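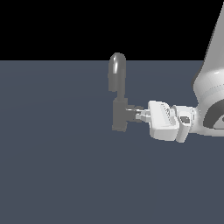 Shading is the part of drawing where lines turn into things, and it's the part I most look forward to teaching. In Chapter 2 you drew outlines, and if you did the exercises you have a sketchbook full of cups, boxes and bottles that are the right shape and still look as flat as cookie cutters. Now we get to fill them up! All it takes is gray. Look at the upright cylinder with the domed top: there is hardly any detail on it, and the soft highlight down its upper left face is still enough to make you believe it is round. Your pencil can do the same, and by the end of this chapter it will be doing it almost every time you pick it up.

The word we'll use for light and dark is value. A value is simply how light or dark a patch of your drawing is, no matter what color the real object happens to be. A ripe lemon and a pale blue dish towel may have nearly the same value. A red apple is often much darker than beginners think, and so is green grass in the shade. Color is loud, and it gets in the way, so the first skill to practice is squinting. Half close your eyes until the small stuff blurs and only the big patches of light and dark are left. It feels silly on a bus. Do it anyway.

The Value Scale

Draw a strip of boxes across the top of a clean page. Leave the first box as bare paper and make the last one as dark as your softest pencil will go. Then fill the boxes between them so the steps climb evenly. Most people run out of darks early, and the right half of the strip turns into one long smudge. If that happens, start over with a lighter hand. Build each box in layers, changing the direction of your strokes with each layer, and keep the point sharp. A strip usually takes me 17 minutes when I'm paying attention, and much longer if the radio is on.

Keep the strip. Tape it inside the back cover of your sketchbook and hold it up next to things: the kitchen wall, your sleeve, the underside of a shelf. You'll be surprised how rarely you meet pure white or pure black. 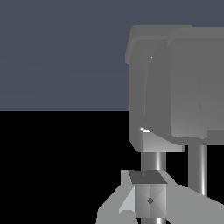
The strip also tells you about your materials. Cheap copier paper gives up early and goes shiny when you press. The Erisus pad listed in the supply section has more tooth, so it holds more layers before it fills, but any paper with a slightly rough feel will serve you well for these exercises. Use 3 pencils at most: one hard, one medium, one soft. A bigger set is fun to own and slows you down.

Where the Light Comes From

I learned this lesson in Skonport, in a drawing class taught by Sunita Dubey above a hardware store. She set an egg on a sheet of paper, switched on a desk lamp, and asked us to draw a small arrow in the corner of the page before we did anything else. The arrow showed where the light was coming from. We all thought it was a waste of time. Then she moved the lamp, and half of us went on drawing the old shadow with the new highlight, and our eggs looked like potatoes.

So draw the arrow. Once it's there, each rounded form gives you the same few areas to look for: the highlight, the lit side, the shadow side, the thin glow of bounced light near the far edge, and the shadow the object casts on whatever it's sitting on. They change size and softness with the lamp. On a dull surface the highlight spreads out and fades, and on a polished one it shrinks to a bright little spot with a crisp edge.
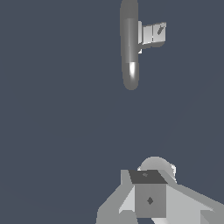 Figure 3.2. A bright highlight near the rounded end of a gray rod.

Boxes behave differently. A flat side takes nearly one value all the way across, and the change comes suddenly at the corner, where the next side turns toward the light or away from it. That sudden change is wonderful to draw. You can shade a shoebox with three grays and it will sit up off the page.

Before You Begin

Set aside 60 minutes for the first exercise and choose one lamp. Turn off the ceiling light and close the blinds if you can. Pick an egg, a mug without a pattern, and a small box, and place them close enough that one casts a shadow on another. Draw your arrow, squint, and start with the largest dark shape you can find.

Pidora Press, Trindade | Contact the editors | Copyright Pidora Press, all rights reserved | Back to top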